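Urkton Allotment Association – minutes, Mon 14 March

I've typed these up from my own scribbles, so shout if I've got anything wrong.

We had 10 of us in the end, which is a good turnout for a wet night, and the kettle behaved. Last month's minutes were agreed once I'd corrected the spelling of Mullon Lane (sorry, again!).

Water. The new bill is £313, nearly double what we paid last year, and there was a fair bit of grumbling. I read the meter myself and it's right. We think the tap by the bottom gate has been dripping all winter, so that gets a new washer first, and then we'll look at the tank. A 1,000 litre one would fit behind the shed if we shift the old pallets. I'm to get prices.

Paths. Still boggy on the Urell side. Mullon tree yard has offered us a load of chippings for nothing, but they tip it at the gate and we'd have to barrow it ourselves. Everyone said yes, then went rather quiet when I asked who had a wheelbarrow.
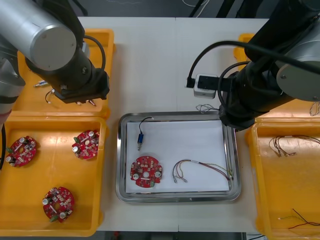

Vacant plots. We have 4 going, all of them rough, and I've written to the top of the waiting list. We agreed half rent for the first year on the one with the brambles – it really is dreadful.

Seed swap. It's in May, same hall as before. Please label your packets this time, I grew what I thought was kale and got a whole row of something else entirely!

Any other business. The padlock code is changing and I'll send it round by text. Somebody left a blue flask in the hut, it's on the shelf by the door.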